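Week 4 notes – colour and value (Foundation Drawing, Narkilora campus)

A few of you missed the March intensive, so I'm going back over value before we get anywhere near the pastels. Sorry to everyone who's heard my squinting speech already!

Value just means how light or dark a colour is. Hue is its name (red, green, whatever) and chroma is how strong it looks. Beginners mix these up constantly, and I did too for years. My old teacher, Alvar Sjögren, used to make us do a whole term in grey before we were allowed to open the paints. I grumbled the entire time and now I make you lot do it for two weeks, so count yourselves lucky.

Squint at your still life until the detail goes mushy. Find your darkest dark and put it down first. Then the lightest light, then sort out the middle. Strong yellows sit very high on the value scale even at full chroma, and violets get dark fast, so when you put the two together you get a hue contrast AND a value contrast for free. Impressionist shadows are full of this trick – go and have a look next time you're in a gallery.

Yellow on white, then yellow against purple: 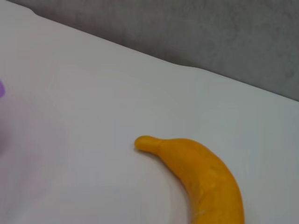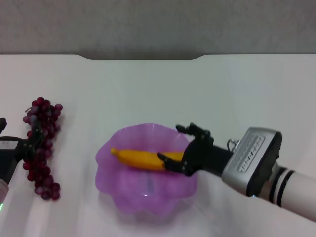

For homework, do three thumbnails of the same object at home, no bigger than a playing card. One in pencil only, one in two complementary colours, one in anything you fancy. Use the 200 gsm cartridge paper, please, the thin stuff buckles. Readings are pages 72 to 76 of the course booklet. Bring your erasers, and a rag if you've got one.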